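The cult of the lidded bin

There is a particular kind of shop that sells nothing but places to put things. Ours is called Soten, it opened in July where the shoe repairer used to be, and it will sell you a box for your tea bags, a box for your batteries and, if you hang about long enough, a box for your boxes. I went in for a washing-up bowl and came out 29 pounds poorer, so I am not writing this from any great height.

What bothers me is the promise. The promise says your house is untidy for want of containers. Buy the containers, give every object a home, and the tidying will more or less do itself. I have heard it from my sister-in-law, from a leaflet through the door, and from Solomiia Kushnir two floors up, who went through her whole flat last winter and labelled it. I like Solomiia very much. I also watched her spend most of an evening looking for a corkscrew that had been given a home.

A container is a decision put off. You don't know what to do with the old keys, so they go in a tub. The tub looks nice. You still don't know what to do with the old keys, and now you have a tub as well. Dilwyn Eynon, who clears houses around Mostyn for a living, told me he once took 68 storage boxes out of a three-bedroom semi and that a good many of them had other storage boxes inside. He wasn't laughing when he said it. He has to carry them down the stairs.

And then there are lids. I would put up with the boxes if it weren't for the lids. A bowl on a shelf takes a ball, a glove or a dog lead in one movement, from across the room if you've got any sort of arm. Put a lid on it and you have a job with steps: find a free hand, lift, drop, close. Grown adults with a bag of shopping won't do that, and children certainly won't. They will put the thing down next to the box. I have seen it in every hallway I've ever stood in, a smart little bin with the lid shut and its rightful contents lying on the floor beside it.

Take a tennis ball, which must be the least storable object in any house. It rolls, it won't stack, it picks up hair, and it goes under the sofa the moment you look away. If the bin people can help with anything it ought to be this.

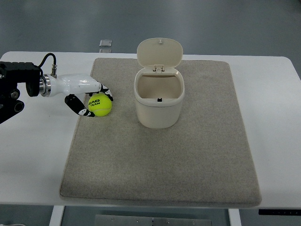

The case for leaving the lid open

One ball, one small cream bin, lid up and nothing inside. I have no quarrel with a bin like that so long as it stays open. It's the catch that starts the trouble. Once a box can be fastened shut, somebody in the house will want it fastened shut, and will mention it at breakfast.

I'll be fair to the other side. Cúc Phí, who taught my two in the infants and has dealt with more loose objects than I ever will, says lids keep the dust off and stop the little ones tipping everything out. She had 17 tubs along one wall and swears the room ran well because of them. Perhaps it did. But she also had a bell, and a whole class of children who had to stop and put things away when it rang. I think it was the bell. I have tried tubs without a bell at home and can report on the results.

Wichai Khunthong at number nine takes the opposite line and keeps everything out on the table where he can see it. I find his kitchen hard to sit in. Still, ask the man for a pair of scissors and they're in your hand before you've finished asking, and I can't say that of any labelled household I know – mine included.

The catalogue that came with my washing-up bowl lists 334 items, and the only ones I'd defend are the baskets at the back, the cheap open ones with no lid and no catch. You can see what's in them. When they're full they look full, and that's your sign to get rid of something. The Ralmont range, with the soft-closing tops, costs four times as much and hides the lot.

My own tubs are in the loft now. I kept one for clothes pegs, and I've taken the top off it.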